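**Ticket 167: door code not working, Arboleda flat 5**

Opened March 18, 2025 by Anselmo Carhuamaca, Clindport guest support

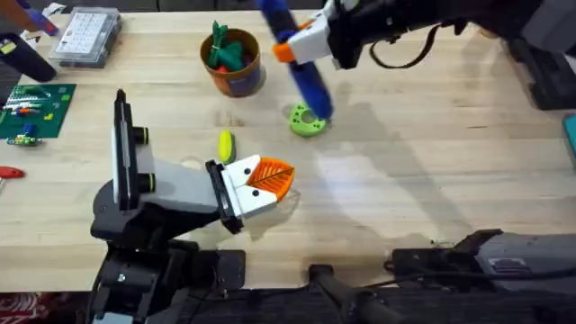 *Orange leaf over the wooden table.*

**Reported:** Guest arrived at 16:10 and the code from the booking email was refused. Keypad lights up and gives two beeps. Guest is waiting in the courtyard with luggage.

**Log**

- 16:14 Checked booking in Branov. Dates correct, paid in full, check-in from 15:00.
- 16:18 Asked guest to enter the code again, followed by the hash key. Same two beeps.
- 16:25 Lock page in Meltis still shows the previous guest's code. The new one was never sent across.
- 16:31 Pressed "resend code". Error 115, calendar out of step.
- 16:40 Gave guest the key safe number by phone. Guest is inside.
- 17:05 Removed the flat's calendar link and added it again. Sync took around 7 minutes.
- 17:20 Guest tried the new code from outside. Door opened.

**Cause:** Calendar link dropped when the listing was renamed. Flat 5 had the same fault last September.

**Still to do:** Check the links for the other Arboleda flats. Spare key to go back in the safe at check-out.

**Status:** Open, low priority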